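# The Supervisor's Chair

*September 17, 2020*

Few professions ask their members to be observed at work once they have qualified. Coaches increasingly do. Supervision, the practice by which a working coach brings their own cases to a more experienced colleague, was for many years regarded as a courtesy extended to beginners. It is now written into the contracts of a growing number of employers, and the market for qualified supervisors has tightened accordingly.

The Skelville Institute began its supervision programme in March with 40 places. It received 104 applications. Katalin Pálfi, the Institute's director of professional practice, attributes the demand to a change in what clients expect. Human resources departments that once asked only for a certificate and two references now wish to know who a coach speaks to when an engagement becomes difficult.

"A coach who works alone for ten years will develop habits," she says. "Some of them will be good. The difficulty is that the coach is the person least able to tell which."

The Institute's model rests on monthly meetings of 90 minutes, held one to one, with a group session each quarter. Participants bring a written account of a single conversation with a client, whose name and employer are removed. The supervisor does not rule on whether the coach acted correctly. Discussion turns on what the coach noticed, what was passed over, and at what point the coach's own preferences began to direct the conversation. 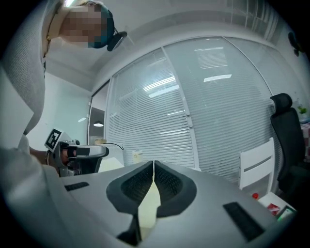 How does supervision differ from mentor coaching?

Mentor coaching is concerned with technique and is usually undertaken in preparation for a credential, whereas supervision considers the whole of a coach's practice, including ethics, contracts and the effect of the work on the coach, and continues for as long as the coach has clients.

The distinction matters to those who pay for it. At Alcantara, a logistics group which employs 310 managers across six countries, the internal coaching service was for some years supported by mentors alone. Leilani Hutchins, who took charge of the service in 2018, found that her coaches were technically able but uncertain about confidentiality. Several had been asked by senior staff for an informal opinion on a colleague they were coaching. None had refused outright, and none had raised the matter with her.

Alcantara now sets aside paid hours for supervision and appoints supervisors from outside the company. Ms Hutchins considers the second point the more important. An internal supervisor, however discreet, shares a reporting line with the people under discussion.

Smaller firms have reached other arrangements. Pikgate and Kakis, neither of which could justify the expense separately, share one supervisor between them under an agreement renewed each year. The two firms do not compete, and their coaches meet in separate groups.

Objections remain. Independent coaches point to the cost, which falls on them directly and is seldom recovered in fees. Others question whether the evidence supports a requirement, given that most studies rely on coaches' own reports of their improvement. Ms Pálfi accepts the criticism. The Institute has asked participants to keep a log of decisions altered as a result of supervision, and 504 entries have been submitted to date. A first analysis will be circulated to member organisations before the next intake opens.

Applications for that intake will require three years of coaching practice and a statement from a current client organisation. Fees are unchanged.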